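Notebook, November
Open day at the Bruston shop, folding bench

Doors at 10:00. Set up started before 8 because the left arm would not home the first time. Power cycled the bench, reseated the connector at the base, homed fine after that. Did not find a cause. Need to look at that connector properly when there is time, it has been touched too often.

Ran the Isura build from last week, no changes. I wanted to load the newer one but the group from Kiiskinen was due in the first slot and I did not want to debug in front of them. Episode counter was at 2355 when I opened the log. Speed limited to 25 percent for the whole day. It looks slow, and two people said so, but it gives visitors time to see what the arms are doing and gives us time to hit the stop.

First slot was Kiiskinen. They run a linen sorting line and mostly wanted to know about throughput. I told them we do not have a number worth quoting for mixed clothing. Towels, yes, shirts, no. They asked about grip force and wear on the finger pads. We swap pads every 500 cycles on this bench, which is probably too often, but it was set early on and has stayed. They also asked if the arms could be mounted overhead. Possible, we have not tried it. I said I would send them the reach drawing. TO DO.

Second slot was a school group. Kept everyone behind the tape. Most of the questions were about what happens if a sleeve is inside out (answer: it gets folded inside out). One kid asked why we do not just use a flat board like in a store. Good question, and I did not have a short answer. We should have a board at the next one so people can try it by hand next to the bench.

After lunch the Cloler people came by with their camera mount. It does not fit our rail as supplied. The hole spacing is off by 2 mm on one side. They took measurements and will send a revised plate. Until then we stay with the old mount.

Things that went wrong: one pick where the right gripper took two layers and lifted the whole shirt. Stopped, reset by hand, went on. One Isura timeout between slots, restarted, no data lost as far as I can tell. The sign for the restroom fell down twice.

Things to change: a second monitor facing the visitors, more tape, and somewhere to put coats so they do not end up on the spare chair with the e-stop cable under it.

Clothing for the demo needs more thought before the next open day. We pulled it from the general bin and people at the back had trouble following the folds. The black t-shirt is the worst for this – from a few steps away the wrinkles disappear and all you can really pick out is the white tag by the collar. The light blue one with the print would be easier to follow. Put together a separate demo bin in light colors, plain if we can get them, and leave the dark shirts for normal runs. 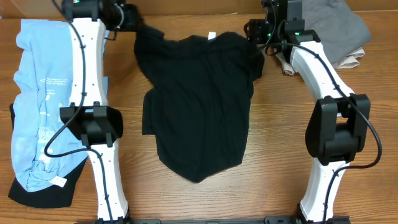
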